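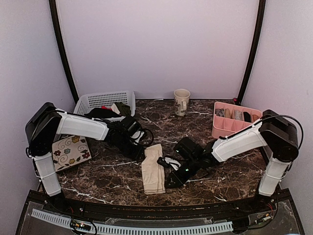
Folding and Sorting: Laundry Corner Gallery

We put this page together in January, when the laundry corner at Calvo got its new layout. Ainhoa Escobar chose the setup and Yoon-hee Ji wrote the folding notes that go with it. Click any thumbnail on the site to see it full size.

The table. Dark brown marbled top with white, cream and reddish veins. Light cloth shows up well against it, so a crooked edge is easy to spot before you put the piece away.

The basket. White plastic, flared sides, rows of small holes. It stays at the back left — people kept knocking it when it was at the front.

The organizer. Pink. Su-bin Sung wanted a color that would not get mixed up with the baskets.

The cloth. Beige, folded long and narrow. The layers stack up along the bottom hem, and the middle still has some soft wrinkles. Yoon-hee's notes say to smooth from the center out, then fold again from the hem end.

Prints of the folding notes are by the door. We ran off 250 and there are plenty left. If you want a copy in Korean, ask Eun-seong Son, who is in most mornings until 11.

More pages: Shelves and Bins — Ironing — Lost Socks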